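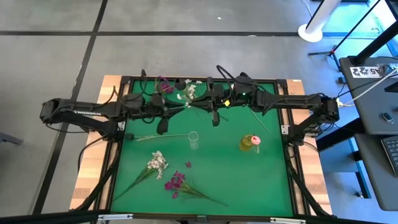

The Florist's Other Hands
By Leire Palacios

When I told my sister I was going to spend a week with a machine that puts flowers in a cup, she asked me how much a person costs who does the same. It is a fair question and I carried it with me to Hovlow, where the company Skamwood has its workshop on the upper floor of an old printing house. The elevator was out of service. Somebody had to carry all the tables up by the stairs, I thought, and this thought made me more friendly toward everyone I met that morning.

Skamwood sells a kit called Mammont. The name promises something large, but it is a work surface with two arms, a frame around it, and software that learns a task from the person who shows it. The buyer puts it on a table that he already owns. There are no fences and no cage. The company has sold it until now to laboratories and technical schools, and since July it also offers it to small businesses, with a month of support by telephone included in the price. The first small business to say yes was a flower shop, Campos, which prepares small arrangements for hotel rooms and restaurant tables.

"We did not look for flowers," says Mirjam Vandenberghe, who leads the product. "I would have chosen boxes. Boxes are so nice. But Araceli wrote to us three times, and the third time she sent a bouquet to the office, so what can you do."

Araceli Ortuño is the owner of Campos. Her problem is easy to understand. In the wedding season she has more small arrangements to make than people who want to make them, and the small arrangements are the boring ones. Five stems, a little cup or vase, the same height every time, next. She does not want a machine to make the large centerpieces. She would be offended, she told me, if it could.

So the question of this review is a narrow one. Can Mammont take a stem from the table, bring it to the vessel and leave it there standing, many times in a day, without somebody sitting next to it with a heart attack?

The box

The kit comes in two cartons and a long tube for the mat. The mat is green, and I was told by Darcy Sheehan, who does the installations, that customers may also ask for gray. For flowers the green is not the best choice in my opinion. A green stem on a green surface is hard for me to see when I am tired, and I asked if it is not hard for the cameras also. Darcy said that it is harder, yes, and that they kept it because Araceli's first recordings were made on it and she did not want to record everything again. I liked this answer. In brochures I never read such answers.

Assembly took us one afternoon, with a break. The black frame goes together with brackets and is very stiff when the last screw is in, and quite annoying before. The arms are mounted along the far edge of the table, so they reach toward the person who is teaching. In the beginning this feels like two people across a restaurant table who want your bread. After one hour I stopped noticing.

The cables are my first complaint. They run on the outside of the arms, in loops around the joints. The loops must be long enough for the arm to stretch and short enough not to touch the work, and this is left to the buyer. The manual gives it one paragraph. On my second day a loop was hanging too low and pushed over a bottle. Darcy fixed it with a tie in a minute, but Darcy does not come in the carton.

Teaching it

You teach Mammont by doing. There is a pair of small handles, you hold them, and the arms follow. You do the task many times, the software keeps the good tries, you throw away the bad ones, and overnight it trains. In the morning you have something which can do the task a little. Then you correct it and train again.

Ilídio Simões, who has arranged flowers at Campos for longer than he wanted to tell me, made most of the demonstrations. He was not happy in the first week. He has fast hands, and through the handles he was slow, and he said it was like writing with the foot. But he stayed with it, and to watch him now is a pleasure. He lays the flowers out in bunches near himself, the white and the magenta apart, keeps the cup in the center where both arms can arrive, and puts one stem alone, flat on the mat, with space at both sides. The space matters. When stems touch each other the gripper often takes two, or it takes one and drags its neighbor along for the trip.

I made 30 demonstrations myself, with his patient voice behind me. Some were terrible. A stem is not a rigid thing, and this is what I had not understood before I held it with a gripper. It bends, it rolls, and the heavy end is the end you must not squeeze. If you take it too low, the flower turns down as if it is ashamed. If you take it too high, there is not enough stem under the fingers to enter the cup, and the fingers hit the rim. A light plastic cup then simply walks away from you.

For this reason there are two arms. One can steady the cup while the other inserts. It sounds simple, and for the learning it is the most difficult part, for the arms must agree about the moment. Mirjam showed me an early version from the summer where the first arm let go too soon each time, very polite, like a waiter who has another table.

How it works in the shop

The version I tested at the end of the week was trained on the demonstrations of Ilídio together with mine. I asked if mine could be left out. Mirjam said that a few clumsy ones help, as the machine must see also how to recover from a bad position. I choose to believe her.

On single stems laid with space, it is good. It comes down slowly, closes, waits a moment that feels too long, lifts, and goes to the cup in a flat curve. I left it working and wrote part of this article at the desk next to it, and I looked up less and less. On stems that cross each other it hesitates, and sometimes it hesitates forever, with small movements left and right, until you help. There is a setting that makes it give up after 30 seconds and continue with the next. It is switched off when you buy it. Please switch it on.

With the white flowers it was better than with the magenta ones. I asked everyone why and got a different explanation from everyone. Ilídio thinks the magenta stems that we had were thicker. Darcy thinks it is the light from the window in the afternoon. I have no explanation of my own, I only report that it was so on the three days when I paid attention.

It loses petals. Not many, but a florist sees each one. Araceli went along the mat with her finger after each session and collected them, and she held one in front of me without saying anything. The closing force can be lowered, and we lowered it, and then it dropped stems. Between these two there is a narrow place where it works well, and this place is different for each kind of flower. The software can save it under a name. Araceli has already a long list, with names that I am not sure Mirjam would approve.

Water it does not do. You fill the vessels before or after. Skamwood says that the joints are protected against splashes, but the wrist has electronics in it and I would not pour near it.

Speed

A good florist is faster. Ilídio, who is competitive, finished a whole tray of arrangements while Mammont was still in the first row, and then he went to have a coffee, and when he came back it was still working, and he stood there with the coffee a while. The machine makes its arrangements during the hours when the shop is doing something else. For Campos this is the calculation. For a shop with one quiet hour in a week it would be a different one, and I would say to them, wait.

I should speak also of the noise, which is low, a sort of thin singing when the arms slow down. In a workshop it disappears. In a shop with customers I think they would turn around, but they would turn around anyway.

What you need besides the kit

A table that does not move. We used a wooden one, heavy, and it was enough. A computer, which is not included, and a place for the keyboard where you can reach it without leaning over the mat. I leaned over the mat several times and stopped the arms with my sleeve. The stop button is easy to find and I never needed it for something serious.

You need also one person who has patience. I think the company should write this in the list of requirements next to the power supply. At Campos it is Ilídio. When he was away one day, the others let the machine stand, although it was trained and ready, and arranged everything by hand as before.

Would I buy it?

For a flower shop with a lot of repeated small work, and with somebody like Ilídio, I would take the trial month and decide after it. I would ask for the gray mat. I would ask Skamwood to rewrite the paragraph about the cables, and to sell the soft fingertips together with the kit, as today they are an extra and without them the petals are a sad business.

For a school I would buy it without much thinking. Flowers are a very good teacher of what a gripper cannot do.

My sister asked me again on Sunday what a person costs who does the same. I told her about the coffee. She said that this was not an answer, and she passed me the salad.

Last updated: Wed 30 October

Comments

tessellate_b: Good read. Did you try anything with thorns? We do mostly roses and I can't picture these fingers coping with a rose that hasn't been stripped.

Leire Palacios: We did not try roses, only stems without thorns. I will ask Darcy and write it here if I get an answer.

Old Mill Flowers: Two arms to put five stems in a cup. My niece does it for pizza.

harrow77: The tip about the give-up setting saved me a phone call. We have had the kit since summer in a school lab and never found that menu. It's under Session, then Advanced, if anyone else is looking.

Marguerite D.: I would like to read more about Ilídio and less about the software, please.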